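Subject: Re: [laundry-ops] anybody else getting the sorting arms?
List: laundry-ops
Sent: Friday, 6:40 am

> We're a mid-size plant, mostly hotels plus a couple of nursing homes, and
> the owners came back from a trade show all fired up about robot pickers
> for the soil side. I've got people on that line who have been here longer
> than I have and they're asking me straight out if they should be looking
> for work. I don't know what to tell them. Does anyone on here have one
> running, and what happened to your crew? Not interested in the brochure
> version, I've read the brochure.

Hi, and good morning to everybody else who reads this list before the boilers are up!

We've had two of them at Coslow since April, so I can tell you how it's gone for us. Your plant may be a whole different animal. We do the residents' personal clothing for the Plurell homes (every nightgown and sock has to get back to the right person) and we do flat linen for whoever calls. The arms only work on personals. Sheets and towels still go through by hand and I don't see that changing any time soon, the big wet stuff just beats them.

First, the thing your people want to know. We had nine on that line and we have eight now. One retired and the owners didn't fill the spot, and I'm not going to dress that up as something else. Nobody was let go, but if you ask me whether we'd have hired in the old days, sure we would. Your crew will do that math themselves, so I'd say it out loud before they do.

What changed is what the day feels like. It used to be that everybody bent over all shift long picking small things up off the floor and out of the carts. Backs and knees, backs and knees. Now the arms do a good share of that and two of my people walk between the stations clearing jams, checking labels and pulling out whatever shouldn't be in there (hearing aids, dentures, a TV remote last week). Some of them love it. One lady hates it and asked to go back to folding, and I let her. She says she liked having her hands busy and her head free, and this job is the opposite – you stand there watching and you can't drift off. I hadn't thought about that at all before we started.

The pay question came up fast too. We ended up with an extra 84 cents an hour for anyone signed off on clearing and restarting an arm. They asked for more. I would have too.

Numbers, for your owners: on a decent day one arm gets through 530 pieces and the other does 395, same model, same software, and the folks from Uron have been out twice and still can't tell me why. A good person on a good morning leaves both of them in the dust, but the arms don't slow down after lunch. The service contract is $3645 a quarter, and please make sure somebody reads the part on fingertips and pads, those are extra on ours.

Socks and thin knits are still the headache. I was out there yesterday with my coffee watching it handle the small stuff and grabbed a shot off the wrist camera, which my people can pull up on the tablet whenever they want:
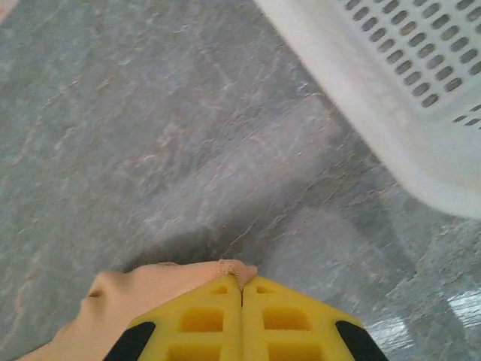
Station 2 wrist cam, yellow fingers with a beige something-or-other, basket at upper right

When it gets two things at once, or none, the tablet beeps and one of us goes over. We had over 20 beeps a shift in the beginning and people were ready to throw the tablet in a washer. It's calmer these days, partly the update and partly that my crew figured out how to spread the load before it starts. That trick came from the floor, by the way. The Mohamedi manual has zero on it.

So if I were you I'd get a couple of your old-timers in the room before the owners sign anything, and get the pay thing in writing at the same time. We did it after, and it took me the whole summer to get folks talking to me normally again.

If you want to come see it, write me off-list. Mornings are best, we're usually through personals by two. Bring flat shoes, the floor's slick by the washers.

Laundry floor lead, Coslow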